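Plindero Stackable Parts Tray, Clear, Low Wall

Item group: Bench storage / Trays and bins
Sold in: packs of 4
Lid: not included, see Tetia lids

The Plindero low-wall tray is a general storage tray for workbenches, stockrooms and packing stations. It is molded in one piece from clear polypropylene with rounded corners and a rolled rim. The rim carries the load when trays are stacked, so the walls stay straight under weight. Contents can be checked from the side without lifting the tray above.
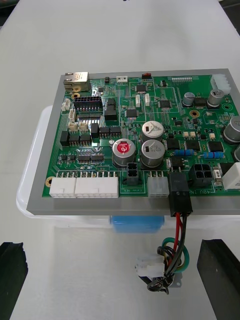 Circuit board on gray mounting plate, resting on a clear plastic container.

Load and stacking
Maximum load per tray is 4 kg, evenly spread. Stack no more than 4 trays high on a level surface. Trays of different wall height can be mixed in one stack, provided the footprint is the same — the low wall should go on top.

Temperature and cleaning
Do not use above 48 °C. Wash by hand with mild soap and water. Solvents and abrasive pads will cloud the surface. Light scratches do not affect strength.

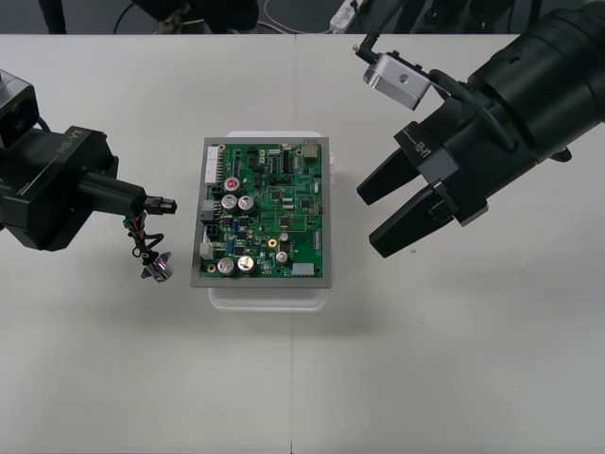
The material is not static-dissipative. For parts that need static protection, order the Nomen black series, which has the same footprint and stacks with the clear trays. Nomen trays are not see-through and should be labeled on the short side.

Labels
Each pack includes 2 sheets of removable labels. Replacement labels are sold by Rahman in rolls of 400. Apply to a dry, clean wall below the rim.

Ordering
Full cartons hold 48 trays. Cartons ship flat on a pallet and cannot be mixed with other wall heights. Loose packs ship by parcel. Returns are accepted on unopened packs only.

Related items
Tetia snap lid, clear
Nomen tray, black, low wall
Rahman label roll, white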